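The Table Problem: Choosing a Work Surface for the Shared Study Room

Project report, Ida Hagedorn and Hauke Rothe

1. Background

Our project began in February with a complaint about a table. The study room at Alberg has one big table, and over 30 people have opinions about it. We were given a term to find out whether it should be refinished, covered or left alone. We would have liked bridges.

2. Method

We handed out a short survey and got 85 replies, two of which were drawings. We also sat at the table at different times of day with the overhead lights on and off, and wrote down when we got annoyed. Hauke was annoyed sooner.

3. Findings

Glare was the top complaint by a wide margin. People reading printed pages minded it less than people working straight on the tabletop with small parts or thin tracing paper. The second complaint was that pencils vanish against the grain. We tested this and lost a pencil.

The surprise was how many people like the pattern. Several replies mentioned the long loops and pointed arches, and one writer had found a flame in them. The grain is brown on brown and fairly busy, and where the light lands it washes out to white with gray lines running through it. 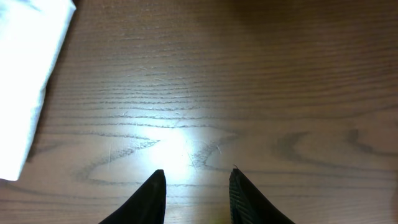
4. Recommendation

Leave the wood alone and move the light. A matte desk pad from Kumska would help anyone doing fine work, and it can be rolled up when the flame people want their table back. Refinishing was quoted at 2,137, a figure we read twice and then filed.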